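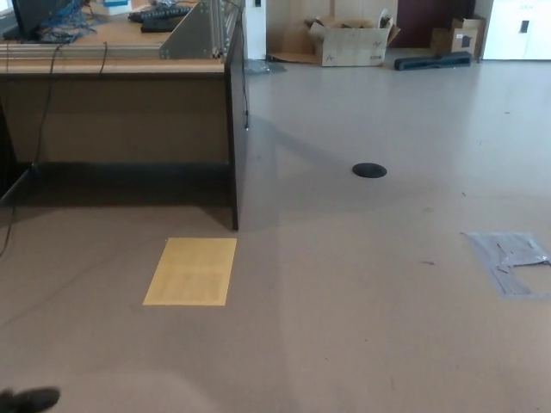
Mawuli Sulemana began collecting floor-pickup data because his group's earlier policies did well on tables and badly everywhere else. The method he has since settled on, which the group calls Jelleck, changes one thing in the training procedure. It predicts where the floor is before it predicts where the hand should go.

"The old policy learned height from context," Sulemana says. "If the object was on a table, it looked at the table edge. On a floor there is often no edge near the object, so the estimate drifted by a couple of centimeters. With a thin object, that is the whole task."

Thin objects are the hard case in his data. A sheet of paper lying flat gives almost no depth signal, and a clear plastic bag gives a misleading one. Sulemana keeps both in the training set, along with flattened cardboard, cables and foam. He does not clear the room before a session. "We tried a clean floor first. The success rate went up in our lab and down at the second site. I would take the lower number that holds."

The training set contains 3404 episodes, all collected by teleoperation with a head camera and one camera per wrist. Of these, 376 were set aside for evaluation and never used for tuning. The episodes come from 4 rooms, two at the group's own building and two at Eskildsen, where the floors are darker and the lighting comes mostly from one side.

Jelleck adds a small output head that fits a local plane to the support surface under the target. The plane is passed to the action decoder as an input. No extra labels are needed, Sulemana says, as the wrist cameras supply the supervision once the gripper is close.

Glare was the main source of error. On pale linoleum, reflections can look like a change in height, and the plane tilts toward them. Training with random exposure shifts reduced the effect but did not remove it. "The failure is easy to recognize. The fingers stop above the floor and close on air."

A baseline without the plane head was trained on the same episodes for the same number of steps. Sulemana also ran a reduced version of Jelleck on 700 episodes and found that it matched the full baseline on rigid objects. It did not match it on bags. He has no good explanation for the gap and says so in the report.

Folded and crumpled plastic remains unsolved. The plane is usually correct in those trials, and the grasp point is wrong. "That is a different problem, and I don't want to hide it inside this one," he says. The next round of collection, planned with Visport, will add carpet and door thresholds.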